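About Adero

Adero began in a rented storefront in Flinthorpe, between a tailor and a place that sold used pianos, with one question we still get asked at every open house: so, can it do my dishes yet? The short answer is sometimes. The long answer is more or less what we do all day, and we are always happy to give it to anyone who has the time (bring a coffee, it really is long).

We test robots on chores. Makers of arms, hands and software send us their work, and we set it against the jobs people would most like to hand over — clearing a table, sorting a bin of parts, folding a towel, putting the groceries where they go. Then we write down what happened, in everyday words, and send it back. We don't build robots ourselves and we don't sell them, and we've been asked to do both.

Our chore list has 605 entries at the moment. Plenty of them sound too simple to bother with until you watch a machine try. Picking up a cup that is standing straight is one entry. Picking up a cup that has rolled onto its side is another, and the scores for the two are often far apart. Shop-floor chores tend to go better than kitchen ones, mostly because a shop can decide where things sit and a family can't. A tray of brackets at our Konitgate site looks very much the same in the morning as it did the night before. A supper table has never looked the same twice in anybody's house, certainly not in ours.

Every chore is run 100 times before we'll put a number next to it. That's slow, and some of our clients would like us to hurry up, and we do understand, but a machine that clears the table nicely on a good afternoon may have a very different week. We also keep a log of where a person had to step in, and we think that log is the most useful thing we hand over.

Today there are 30 of us, split between Flinthorpe and Konitgate, and we come from all sorts of work: hotel kitchens, warehouses, a school cafeteria, and yes, a few from engineering too. Our scoring sheets, which we named Laur after the street our first shop stood on, are free for any school or workshop to use. Write and ask, and we'll send the whole set along with a letter that is probably longer than you wanted.

Visitors are welcome in October, when both sites open their doors and you can try the chores yourself against the clock.
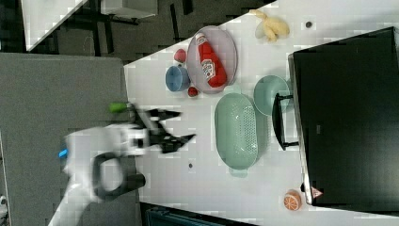
A table-clearing setup, with the arm reaching in toward the dishes.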